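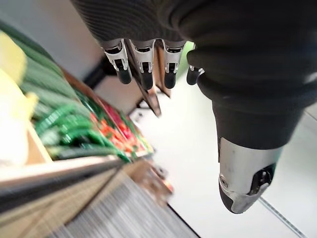
Fruit and veg at Lokport — your questions

When does the fresh produce come out?
First thing, every morning we're open. The display gets a top-up after lunch as well, so if you can't make the early start you won't be left with the dregs. Mornings are lovely though, with everything just set out!

Can I pick my own?
Please do! Have a good look, turn things over, give a melon a sniff. All we ask is that you don't squeeze the soft fruit — peaches and pears bruise from a thumb, and the mark only shows up the next day.

Do I have to buy a whole bag?
No. Nearly everything is sold loose by weight, so one carrot is fine. Potatoes also come in sacks if you've a big family or a serious chip habit.

Where does it all come from?
Apples, roots and greens come from the Kettani farm for as much of the year as they can manage. Citrus and bananas come through Travano. The origin is written on each price card, and if a card has gone missing, ask at the till.

What's good at the moment?
Spring greens, radishes and the first asparagus, which we get very excited about. Rhubarb too. The forced stuff we had in January was pink and gorgeous, but the outdoor stalks have more bite and make a better crumble.

How should I keep it at home?
Leafy things in the fridge, wrapped in a damp cloth. Tomatoes on the worktop, always. Keep onions and potatoes apart — they make each other go off faster.

Can you put something aside for me?
Yes, up to 30 items per order. Ring before noon and ask for Baptiste Boyer, who looks after the produce and will happily talk you through six kinds of squash if you let him.

Do you sell bruised or wonky veg?
We do, in the reduced crate by the till. Great for soup.

Page last updated 2020-04-24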